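协作机械臂桌面作业安全规范:我们组的课程项目报告

课程:机器人系统实践
小组成员:我(执笔)、Mackenzie Beaulieu、Tarmo Grigaitė
指导老师:Bláthnaid Sheehan

一、先说说怎么会选这个题目

说实话,一开始我们三个人谁都不想写“规范”。选题那天Mackenzie想做抓取规划,Tarmo想做遥操作手感对比,我嘛,只想找个能准时毕业的题目(笑)。后来是Sheehan老师翻了一下实验室的事件记录本,问我们:“你们几个月里按了多少次急停,为什么按,有人能说清楚吗?”我们面面相觑,真说不清楚。于是题目就这么定了:给实验室的双臂桌面工位写一份大家真的愿意照着做的操作规范,再自己试用一个学期,看看哪里写得不对。

工位的代号叫Plendow,两条白色机械臂,面对一张普通办公桌,任务都是些桌面整理类的活儿:拿杯子、挪书、放小物件。听起来很无害对吧?我当初也这么想,直到自己第一次在旁边看着它把一本书推下桌沿,伸手就想去接。手伸到一半被Tarmo一把拽回来。那一下给我的教育比三节安全课都管用。

二、我们参考了什么

能读的标准我们都尽量读了。ISO 10218 是工业机器人安全的老底子,ISO/TS 15066 专门讲人机协作,ISO 12100 讲风险评估的思路。坦白讲,第一遍读完我脑子里只剩下一堆“应”和“宜”。第二遍是三个人坐在一起,一条一条问“这条放在我们那张桌子上是什么意思”,才慢慢有了感觉。

比如风险评估,标准里的顺序是先想办法从设计上消除危险,再加防护,最后才靠警告和培训。我们初稿正好反着来:第一页全是“请注意”“请小心”。Sheehan老师用红笔在旁边写了一句“小心不是措施”,我到现在还贴在笔记本封面里。

还有一点要交代清楚:我们没有测接触力的设备,所以这份规范没有对力和压力做任何验证,也不能拿来证明工位符合哪个标准。它就是一份实验室内部的操作约定,依据的是标准的思路。这个话在终稿首页也写了,免得后面的同学误会。

三、数据从哪儿来

我们把一个学期的运行日志翻了一遍,一共1,948次任务运行。其中有174次被人为中断,包括按急停和在软件里点暂停。中断的原因日志里有时写得很详细,有时就一个“?”(写问号的人请自首),所以我们又去找当时的操作员补问,能补的都补了。

归类的时候吵了好几次。Mackenzie坚持“线缆勾到东西”要单列一类,我觉得归到“环境布置”就够了。最后听她的,单列。后来证明她是对的,这一类是所有原因里最多的,超过了抓取失败,也超过了视觉识别出错。我当场请她喝了奶茶。

四、规范的主要内容

终稿分成开机前、运行中、收工后三块,每块都控制在一页以内。这个长度是Tarmo定的硬指标,他的理由很朴素:超过一页他自己就不看了。

先说开机前。我们最看重的是桌面布置。任务要用到的东西放上桌,跟任务没关系的就收走。手机、水瓶、外套,统统放到身后的架子上。带盖的杯子算任务物品,但里面必须是空的,这一条没有商量余地。易碎的东西尽量不用,要用就放在离桌沿远一点的地方,给机械臂留出犯错的空间。

然后是线缆。每次开机前,操作员要用手把两条臂的外部线缆从上到下顺一遍,看扎带有没有松,看关节转到极限位置时线够不够长、会不会绷紧,也看垂下来的那段会不会扫到桌上的东西。这个动作一开始大家都嫌烦,第三周以后就成了肌肉记忆,我现在看到家里的充电线都想顺一顺。

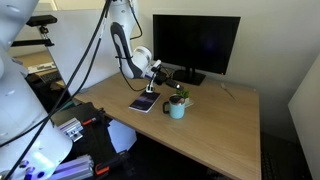 再往下是速度。首次运行新任务或者改了程序之后,必须先用低速跑一遍。我们给桌面任务定的低速上限是末端每秒200毫米,比很多同学习惯的速度慢得多,刚开始真的会看得人打瞌睡。但慢有慢的好处,你能在它碰到东西之前看出苗头来,手也来得及按下去。低速跑完没有问题,再由操作员逐级往上调,不许一口气拉满。

运行中的规定只有几条,写得很死。急停按钮必须有人守着,守的人不许同时敲代码。有人要把手伸进桌面区域,先喊“停”,等操作员确认暂停并回一声“好”,才可以伸手。物品掉了就让它掉,谁也不许接!这条是我本人强烈要求加粗的,原因前面讲过了,丢人的事就不再重复一遍。

两条臂同时动的时候,还要多留一个心眼。人的注意力会跟着正在抓东西的那条臂走,另一条在干什么,眼睛根本顾不上。所以双臂任务我们要求两个人在场,一人盯一条。Clifford Desjardins学长(隔壁组的,借过我们工位跑双臂交接)觉得这条太占人手,给我们提了意见。我们讨论之后还是保留了,但放宽了一点:另一条臂如果已经锁定在停靠姿态,可以单人操作。

收工后的部分最短:机械臂回到停靠姿态,夹爪张开清空,断使能,桌面复原,写日志。日志里的中断原因必须从列表里选一项,再补一句人话。问号从此退出历史舞台。

五、试用情况

规范定下来以后,我们又跟了887次运行。我得老实承认,这不是严格的对照实验。任务种类换过,新来的同学也多了,大家知道我们在看日志,自然会更上心。所以我不打算在这里宣布“规范让事故减少了多少”,数据撑不起这种话。

能说的是一些具体的变化。日志好读多了,这个是实打实的。线缆问题大部分在开机前的检查里就被发现了,检查表上有记录,有几回扎带松了,当场重新扎好才开机。喊“停”和回“好”的习惯也养成了,有一次Tarmo在食堂伸手夹我盘子里的排骨,居然先喊了一声停。

也有执行得不好的地方。低速试跑是被跳过最多的一条,尤其是“只改了一个参数”的时候。我自己就跳过,改的是放置高度,心想能有多大事,结果夹爪直接压到了书封面上,留了个浅浅的印子。那之后我们把低速设成程序默认值,要提速必须手动确认。你看,绕了一大圈,还是回到老师说的那句话:能用设计解决的,别指望人小心。

六、没做完的和想改的

第一,接触力测量。系里别的实验室有一套设备,我们申请得太晚,没排上。下一届的同学如果接着做,请在学期刚开始就去申请,别学我们。

第二,规范只覆盖了桌面整理任务。有同学问能不能直接搬到用刀具或者加热器具的任务上,我们的回答是不能,那得重新做风险评估。

第三,工位周围的地面我们几乎没管。这次所有注意力都在桌子上面,写到最后一周,Mackenzie绕到后面拿扳手被设备架绊了一下,我们才发现连人从哪边走都没规定。已经补了一条临时的:运行期间不从臂和设备架之间穿行。正式的通道怎么划,还得量过再说。

第四,检查表现在是纸的,容易丢。Tarmo在写一个小脚本,打算不填完检查项就不给上使能,目前跑通了一半,另一半他说在脑子里。

七、致谢

谢谢Bláthnaid Sheehan老师的红笔,谢谢Clifford学长挑毛病挑得那么认真,也谢谢所有被我们追着补问日志的同学。规范终稿、检查表和中断原因分类表都放在工位旁边的文件夹里,改动请写上日期和名字,旧版本先留着别扔。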